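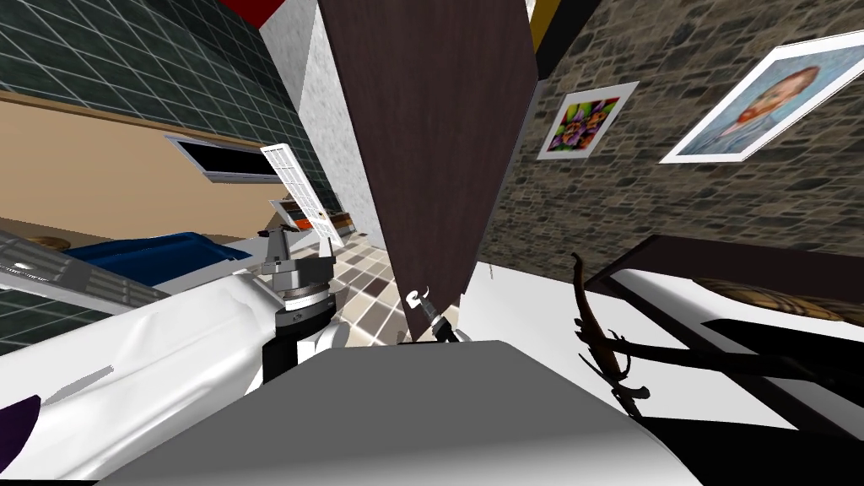 Making the Bed, and Other Things a Robot Still Can't Do for You

Posted 15 July 2018 in Household Tips

Every December the catalogs promise me a machine that will run the house, and every spring I am still on my knees behind the toilet with a brush. So for the readers who keep asking whether to wait for the robots before cleaning the bedroom: don't wait. A chore-by-chore rundown follows, with what to do in the meantime.

Beds

Arms are good at picking up a block and putting it on another block. A sheet is not a block. It has no handle, it changes shape when you look at it, and the corner you want is always underneath. Until somebody sorts that out, sew a short piece of colored ribbon to the bottom left corner of each fitted sheet. Start there every time and you'll stop turning the thing around like a steering wheel.

Floors

The one job machines do fairly well, provided you clean up first. My Prutura vacuum handles small tile without complaint and eats phone cords for dessert. Fringe on rugs gets tucked under. Benches with thin legs go up against the wall or the poor thing will circle them until the battery dies. Once a week turn it over and cut the hair off the roller with a seam ripper. Scissors will nick the bristles.

Slatted doors

I have seen no gadget that dusts a louvered door, and I have looked. Put an old sock over a wooden spoon handle, dampen it, and work from the top slat down. Do both sides. If the slats are painted, skip the vinegar.

Grout

The Khaemba spinning brush cost me $39 and does a nice job on the patch of wall directly in front of it. You still hold it, you still move it, and your arm still hurts, so I'm not sure what has been automated. Baking soda paste, nine minutes, old toothbrush, rinse. Dry with a rag or it streaks.

Pictures on the wall

Keep all machinery away from these. Dust the top edge of each one with a dry paintbrush. Spray the cloth and never the glass, or the cleaner creeps under and stains the mat.

Laundry

Nukine showed a folding cabinet that wanted each shirt clipped on by hand, collar first. By then I'd have folded it. Price was over 3,000 dollars. A piece of stiff cardboard the width of your shelf makes a fine folding board and can be stored behind the dryer.

Wicker

Soft brush attachment, low suction, then a barely damp cloth. Miro makes a nozzle for it that costs $23. The upholstery one you already own fits the same hose.

Next month: ovens.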